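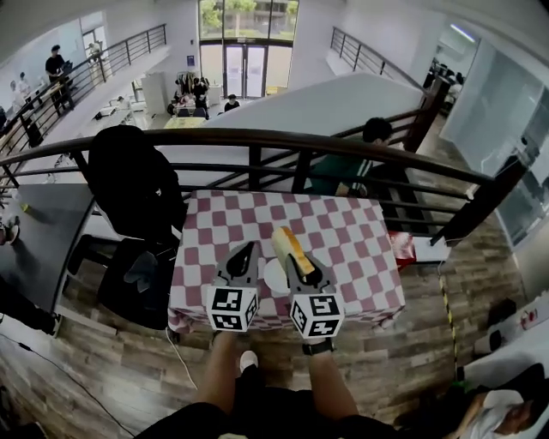 製品情報 > テーブルリネン > 撥水テーブルクロス

Brondano 撥水テーブルクロス 小型角テーブル用(チェック柄)

製品概要
小型の角テーブルに合わせた、屋内用の撥水テーブルクロスです。ポリエステル平織の基布に撥水加工を施し、四辺を三つ折りで縫製しています。一人から二人用の朝食卓、窓際や階段ホールに置く補助テーブルなど、天板の小さい卓での使用を想定しています。

柄・色
チェック柄はピンク×白、紺×白の2種類です。先染め糸で柄を織り出しているため、表裏の色差はわずかです。柄の起点は裁断位置により異なり、左右の端で格子の幅が揃わない場合があります。製造ロットが異なると色調に差が出ることがあるため、複数枚を並べて使用する場合は同時に注文してください。

仕様
品名:撥水テーブルクロス 角型
素材:ポリエステル100%
織り:平織(先染め)
加工:撥水加工(片面)
縁仕上げ:三つ折り縫い、四隅は額縁仕立て
垂れ分:各辺11cm(適合天板に中央合わせで掛けた場合)
裏面:滑り止め加工なし
縫製:Levidville工場
最小受注数(法人):8枚

サイズの選び方
天板の縦横を実測し、それぞれに垂れ分の2倍を加えた寸法が仕上がり寸法の目安となります。角を丸めた天板では、最も張り出した位置で測ってください。天板が手すりや壁に接する配置では、その側の垂れが内側に折れ込み、反対側へ布がずれることがあります。該当する場合は別売のクロスクリップで二辺を固定してください。

撥水性能について
水、茶、牛乳などの水性の液体は、付着直後であれば乾いた布で吸い取れます。油脂類に対する撥油性はありません。バターや食用油が付着したときは、薄めた中性洗剤を含ませた布で押さえ、その後に水拭きしてください。パンくず等の乾いた汚れは、拭く前に払い落とします。湿った状態でこすると織り目に入り込みます。
縫い目には撥水加工が及びません。液体を長時間放置すると、針穴から天板側へ浸透します。防水シートの代用にはなりません。

耐熱について
焼きたてのトーストや温かい料理を載せた皿は、そのまま置いて差し支えありません。加熱直後の鍋、フライパン、アイロンは必ず鍋敷き等を介して置いてください。溶融による変形は補修できません。

洗濯・保管
・洗濯機使用可。ネットに入れ、弱水流で洗う
・漂白剤、柔軟剤は使用しない
・脱水は短時間とし、形を整えて陰干しする
・タンブル乾燥不可
・アイロンは当て布をして低温で裏面から
・折り目を避ける場合は紙管に巻いて保管する
撥水性は洗濯により徐々に低下します。低温のアイロンである程度回復しますが、初期性能には戻りません。

摩擦試験
自社試験(乾燥状態、往復1000回)で基布の破れがないことを確認しています。撥水加工の持続を保証する試験ではありません。

関連品
Jayawardena クロスクリップ(ステンレス、4個組)
Brondano 撥水ランチョンマット(同柄)
Posville 透明保護シート(角型、裁断対応)

注意事項
・床に垂れる寸法での使用は避けてください。
・卓上で電源コードを使用する場合は、コードを布の下に通さないでください。布が浮き、食器が不安定になります。
・直射日光が長時間当たる場所では退色が進みます。
・裁断後の返品、交換は承れません。

改定履歴
2026年9月4日 縁仕上げの表記を修正、関連品を追加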